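Build Gallery: Two Arms on One Rail

Hi again! I've been promising pictures of the two-arm build for months, and I finally sat down with coffee and put a page together. If you found me through the Nitinden shared workshop list, welcome. If you've been reading since the days when all I had was one wobbly arm clamped to a desk, thank you for your patience, and yes, the desk still has the dents.

Quick recap for anybody new. Stitach is my name for the whole thing, rail and arms and walls and all. It lives on a bench at Nitinden, where I rent a corner and share the good drill press with everyone else. The idea was to get two small arms working on the same object without bumping into each other, using parts I could print, buy cheaply or talk somebody out of. I started it in August and thought I'd be done in 3 weeks (ha).

The green piece is my favorite thing to practice with right now. It's flat and it's easy to tell apart from the cloth. It's also a real pain to hand from one gripper to the other, so I keep coming back to it.
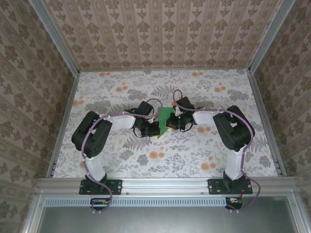 Same setup, with the green piece standing up and down between the grippers. 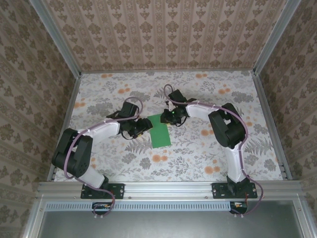
Posted by the builder of Stitach, bench tinkerer at Nitinden

Okay, a few notes, because I know what you all write to me about.

The rail first. Both arms bolt to one length of aluminum extrusion along the front, and I wish I'd done it that way from the start. My first version had each arm on its own board, and every time I leaned on the bench the distance between them changed a little. I'd spend a whole evening getting the positions right, put my elbow down, and there went the evening. With both base plates on one rail they at least move together!

Next, the purple cables. I bought a big spool from the surplus shelf at Filtolby and I'll be using purple for the rest of my life. They clip along the arms and loop over the grippers, and the size of that loop took me forever. Too tight and the wrist tugs on it at the far end of its turn, too loose and it flops into whatever the arm is reaching for. What worked for me was to bend the wrist by hand as far as it goes, with the power off, then clip the cable in that position and let the slack fall where it wants.

The wallpaper and the floral cloth get more comments than the arms do. I like them! The wallpaper is a leftover roll from my hallway and the cloth was in the remnant bin. I did iron it before it went in — one crease in the middle and a fingertip will find it every time.

On the software side I'm running a little program I call Halliday, which records where every joint is while I try things out. My log is up to 3,471 lines of notes and settings, and a good part of that is me typing "no" in different ways. Timing is the big job at the moment. If one gripper lets go before the other has a proper hold, the piece drops, and if they both hang on too long they start pulling against each other. I've got 2 versions of the handoff saved and I switch between them depending on my mood.

Still on my list: shorter wires down at the little circuit boards under the rail, softer pads for the fingertips, and a proper label for the power switch. I'll add more pictures once the pads are on. If you've found a pad material that grips thin flat things and doesn't leave crumbs everywhere, please write and tell me what it is.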